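Chapter 5
Can It Put the Dishes Away Yet?

Before you read
Write down every chore you did yesterday, including the ones so small you'd feel silly listing them. Keep the page handy. We'll come back to it at the end of the chapter.

My neighbour asked me last July when she could buy a robot to unload her dishwasher. I teach this stuff, so she figured I'd have a date for her. I didn't, and I still don't, but I gave her a very long answer over the fence (sorry, Mariann) and that answer grew into the chapter you're reading now.

Plenty of machines already do chores. The dishwasher itself is one! So is the washing machine, and so is the bread maker at the back of my cupboard. What they have in common is that we do the fiddly bit for them. We scrape the plate, carry it over, find it a slot and line it up. The machine gets to work in a sealed box where nothing surprising ever happens. Mariann Bodnár doesn't mind her dishwasher at all. She minds the bending and the sorting and the mug that never fits on the shelf, and those are the parts that are still hers.

So when somebody tells you a robot can "tidy up", your first question should be how much of the tidying they mean. Researchers tend to start very small. Take one little block and a plain surface, and ask the machine to get its two fingers on either side of the block.
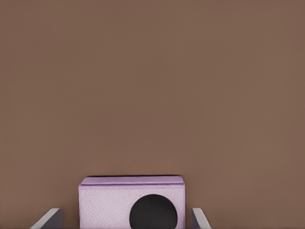
You and I would do that while talking on the phone. A machine has to settle a whole string of things first. Where is the block? Which way is it turned? How wide should the fingers be, and are they centred, or will one of them bump a side and shove the whole thing along? If the fingers close a bit too high they may slip off, and a bit too low they scrape the table. You have never once thought about any of this when picking up a sugar cube, and I hadn't either until I had to teach it.

A lot of the early practice happens in simulation, meaning a computer draws the table and the block and works out the physics. It's cheap, nothing breaks, and you can run it all night. Say a simulated arm tries a pickup 1,475 times and gets it right 1,141 times. That sounds pretty good to me as a school mark. Now think of it as your dinner plates, and count up the ones on the floor. (Please do the subtraction. It's sobering.)

Simulation also leaves things out. Real kitchens have glare, wet spoons and a cat. A skill that works nicely on the screen can go to pieces on a real bench, and closing that gap is a big part of the job. We'll spend most of section 5.3 on it.

Next comes a second difficulty, and it's one my students usually miss. Picking something up is only half a chore. Things have to go somewhere. Socks go in a drawer, bolts go in a bin, forks go in the fork spot and heaven help you if you put them with the knives. Once there's a tray off to one side as well as a block to pick up, the machine may have to plan a trip: over to the block, close, lift high enough to clear the rim, across, down, let go. A mistake early on can carry through to the end. Grab the block a little crooked and it may come down crooked too. 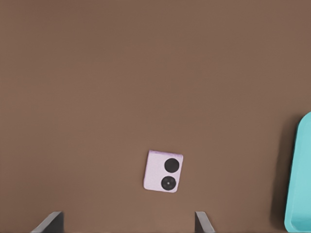 On the shop floor

Factories have it easier, and I say that with respect for anyone who works in one. On a line you can decide that every part arrives the same way up, in the same spot, under the same lights. You can put up a fence so people stay clear. Spend enough on the surroundings and the robot hardly has to think. That's why robots were welding car bodies for decades while none of us had one folding towels.

Trouble starts when the parts arrive jumbled. Reaching into a mixed bin is much closer to housework, and it's where a lot of shop-floor effort is going now. So the two halves of this chapter, home and work, are really the same problem with different amounts of mess.

Words to know
Gripper: the part of a robot that holds things, often just two fingers.
Pick and place: lifting an object from one spot and setting it down in another.
Simulation: a computer model used for practice or testing.

Try it yourself
Put on a pair of oven mitts and move 31 dried beans from the table into a cereal bowl. Time it. Then do it again with one eye shut, and write down what you found yourself doing differently the second time.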